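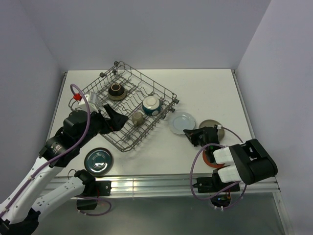
Dish rack FAQ: loading, draining, care

How should bowls go into the rack?
Upright, between the tines, with the open side facing away from the next bowl's foot. Leave at least one empty row between two deep bowls. Bowls that touch will trap water at the contact point, and glazed rims can chip there.

Can cups lie on their side?
Yes, for short drying times. A small cup on its side drains most of its water but can hold a little along the lower wall. Tilt the mouth downward if the tines allow it. For overnight drying, place it fully inverted.

Do saucers need the rack at all?
They can go in the narrow rows, one per row. If the rack is wanted for bowls, saucers may be dried with a towel and left on the tabletop. Do not stack them until the foot ring is dry. Saucers with a raised rim hold water when laid face up.

In what order should I load?
Bowls first, then cups, then saucers. Unload in reverse.

Does the rack have to sit parallel to the table edge?
No. Drainage depends on the surface being level. Set the rack at whatever angle gives you a clear reach to the rows.

Is there a weight limit?
The Dillitz wire rack is rated for 17 pounds, evenly distributed. Heavy stoneware should be placed near the middle of the rack.

What is the coating, and how long does it last?
Grey polymer over steel wire. Vanbridge tests each production run to 2,000 load cycles. The last run was stopped at 2,677 cycles with wear at the tine tips only. Test notes are kept by Bongani Sithole and can be requested through the contact form.

How do I clean it?
Warm water, dish soap, soft brush. Rinse and air dry. No bleach, no steel wool. For mineral deposits, soak for 2 hours in equal parts white vinegar and water, then rinse.

A tine is bent. Can I straighten it?
A slight bend can be corrected by hand. Do not use pliers on coated wire. If bare metal shows, replace the rack.

Will it fit the Pralatska drip tray?
The large tray, yes. The small tray is too short for the rim. The Rampersad tray fits both ways but has no spout, so empty it daily.

Are replacement feet available?
Yes, in sets of four. Order by rack size.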